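Kelivier Cable Dressing Kit for Small and Mid-Size Robot Arms
Reviewed by Lorna Buenaventura
Workshop Gear, Long-Term Tests
Bought from: Lanitz, Brullville

I've put off writing this review twice, once in April and once a few weeks after that, each time telling myself I'd give the kit a little longer before I said anything about it in public. Well, it has had longer. It has been taken off, put back on, moved over by the width of my thumb, cleaned, cussed at (once, over a screw) and finally left alone, and I think I know it well enough now to tell you whether it's worth your money.

Some background so you know what sort of work it does for me. We run a picking cell with a gripper on the end of the arm and two sheet-metal bins one behind the other on a plywood table, and all day long the arm goes down into a bin, takes hold of something, lifts it out and lets go of it somewhere else. It's good, steady, slightly boring work for a machine. What it does to the cables is another matter. Every time the wrist turns over to come at an object from the far side, everything that runs along the arm has to turn over too, and if there's too little slack it pulls, and if there's too much it sags into the bin and gets in front of the gripper. For the longest time our answer was zip ties. We had zip ties on the zip ties. When a line went bad you'd snip six of them to get at it and then put eight back, and the loop never came out the same shape twice.

So, the kit. It comes in a flat cardboard box, and inside you get a set of saddles that mount back along the arm, a bag of wide hook-and-loop straps in two lengths, 60 inches of split braided sleeve you cut to fit, a handful of short standoffs, the screws, and one thing I'd never seen in a kit like this, a floppy plastic gauge for checking the bend in a hose. There's a booklet too. The booklet is fine as far as the drawings go and not so fine when it comes to the words. I got the feeling whoever wrote it already had the kit on an arm and couldn't quite remember what it was like not to.

I paid a bit more than 400 dollars for it, and I'll admit I sat there looking at the order page for quite a while before I clicked. That's a lot for straps and brackets! You could buy a drawer full of zip ties for that and still have lunch.

Putting it on

The booklet says to set aside 60 minutes. Róisín Hanrahan and I took most of a morning, though in fairness we spent the first part of it getting rid of the old mess, and I'd tell anyone to do the same and do it properly. Take everything off. Stop the cell, lock it out the way your shop does it, bleed the air, and pull every last tie and scrap of tape before you open the first bag. We laid the lines out straight on the bench and wiped them down, and found one with a flat spot worn into the jacket right where a zip tie had been sitting. It was still working, bless it, but I wouldn't have given it another season.

The saddles go on next, starting at the shoulder end and working out. They sit on the holes your arm already has, with a slotted plate in between so you can slide them a little before you tighten down. Those slots are the best part of the whole kit. I can't tell you how many brackets I've owned that fit in precisely one position, which was always the wrong one. The screws are less lovely. They're a soft metal with a shallow head, and I rounded one off on the second saddle (see cussing, earlier) and swapped the whole lot for our own after that. If you have decent screws in the right size in a drawer, save yourself the grief.

Then you lay in the lines. Air first, because the hose is the stiffest thing in the bundle and it'll decide the shape of the curve no matter what you'd like. Then the signal and power cables tucked alongside, with the straps left loose enough that you can still push a finger under them. We made the mistake of snugging everything down as we went, and the first time we jogged the wrist around by hand the whole bundle crept backward and took up the slack we'd so carefully left. Leave the straps easy until you've moved every joint through its whole travel, slowly, with one person on the pendant and the other standing well back and watching the loop. Then tighten, from the shoulder outward.

That bend gauge, by the way, I took for a gimmick when I pulled it out of the bag. You hold it against the inside of the curve, and if there's daylight in the middle the bend's too tight. It now lives on a hook by the door and gets used more than the good calipers.

How far out to go

My one real quarrel with the instructions is how far they want you to carry the straps. The drawings show a saddle nearly all the way out, with the lines pinned down close to the tool, and it does look wonderfully tidy. We tried it. It was all right for straight up-and-down picks, and then the arm reached in low and tipped the gripper to get at something lying flat along the wall, and you could see the lines go tight as fiddle strings. I hit the stop before anything let go.

Róisín's idea was to leave that last saddle off altogether and let the bundle swing around the outside of the joint in one generous loop, with the smaller lines for the tool hanging separately down the side. I thought it'd be floppy and ugly. It is a bit floppy, I'll grant her that, but it moves well, and the hose keeps a nice wide bend through nearly everything we ask of it.

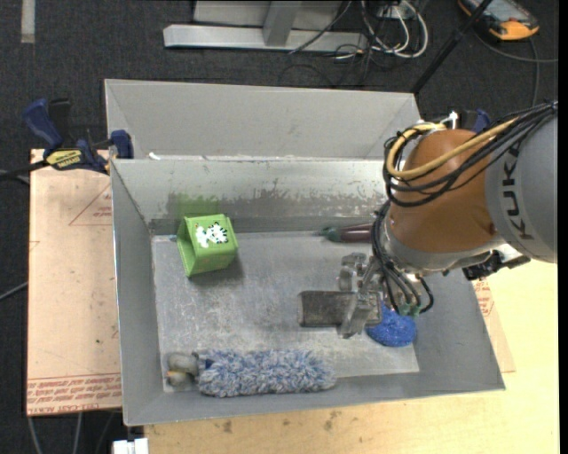
What you do need, if you go the loose way like we did, is to check the low reaches one at a time. We keep a mix of household odds and ends for this, soft things and hard things, long things and squat things, and we put them in the awkward spots on purpose, tight against a wall or down in a corner. Run at a crawl. Watch the lines and leave the gripper to look after itself. If a cable brushes the lip of the bin on the way in, it will brush it every single time, and sheet metal is not kind to a cable jacket. I slid the next saddle back a little on its slots and that took care of ours.

And please clamp your bins! I know this isn't strictly a review of clamps, but I'd be doing you a disservice if I let it go by. A bin that walks even slightly over a shift changes where all those near misses are, and you'll blame the cable kit for something the table did. Plain bar clamps are plenty. Give them a squeeze when you do the morning walk-around.

Living with it

The counter in Moriarty, the logging program we use, said 2,653 picks when we did the first full teardown to see how things were wearing. The sleeve had fuzzed up at one cut end, and that was my own fault for trimming it with scissors when the booklet plainly says to use a hot knife. The straps were grubby but still gripped. One standoff had backed itself out by a turn or so, and I put a dab of thread locker on it and on all its brothers while I was there. The cable jackets looked just as they had when we laid them in, which pleased me no end.

The upkeep is light. Every morning I look along the loop from both sides and give each strap a tug. Once in a while I pop the straps, brush the grit out of the hooks with an old toothbrush, wipe down the hose and close it all up again. And when we changed out one of the tool lines last month, it was open the straps, lift out the old one, lay in the new one, close the straps. I made coffee afterward out of sheer surprise at having the time.

Things I'd change

Better screws, as I've said, and I wrote to Kelivier about those and got a friendly reply that didn't promise anything. I'd like a few more of the long straps and fewer of the short ones, which I've hardly touched. The bag labels are printed in a pale gray that I can't read without my glasses and a lamp. And the booklet really ought to have one page on leaving the wrist end free, seeing how many folks must be doing bin work with these things and running into just what we ran into.

Would I buy it again? I would, and I've put one on the list for our second arm. If your robot does one simple move from here to there and hardly turns its wrist, keep your money, a few good straps will see you through. For a cell that's always reaching down and twisting around, it has earned its price with me. Lanitz had it to us in two days, packed well, and when I called with a question about saddle sizes the fellow on the phone went and opened a box to measure one.

Four stars out of five. I'm holding back the last one over the screws.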